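Workshop tips: sails and rigging for pond yachts

Most of the advice passed around the pond about sails is older than the cloth people now cut them from, and I no longer take much of it on trust. These are the bits I still use.

Iron the cloth first? Every old hand says so. I tried it on drafting film and ended up with a jib shaped like a potato chip. Roll the film the opposite way around a mailing tube and leave it overnight. Cotton is another matter, and a cool iron does it no harm.

Cut panels with a fresh blade and one pass. Abilio Gallardo swears by a hot knife, and his sails look fine, but he has made a lot of them. My hot knife left a hard bead along the leech that curled as soon as there was any wind.
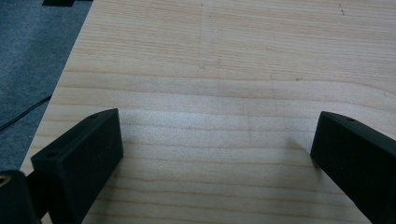 Seam tape comes next. The roll I bought from Casado claims it will hold for 100 hours of sailing. I would like to know who sat by a pond and timed that. Press it down with the back of a spoon, then leave the sail flat until the next day before you put any pull on it.

Rigging line is where people waste the most money. Jondley sells a "pre-stretched" cord that still crept on me, and I had to retie the backstay twice in May. Hang your line from a nail with a weight on the end for a night and you can use the cheap stuff.

Knots: a drop of thin glue, wiped off right away. Wax is supposed to do the same job. It doesn't on slick line.

As for adding belly to the mainsail, Rocío Barroso's plans call for a lot of curve in the luff. I cut mine with half as much and the boat points higher. That may be my mast, which is stiffer than hers, so try it on scrap film first.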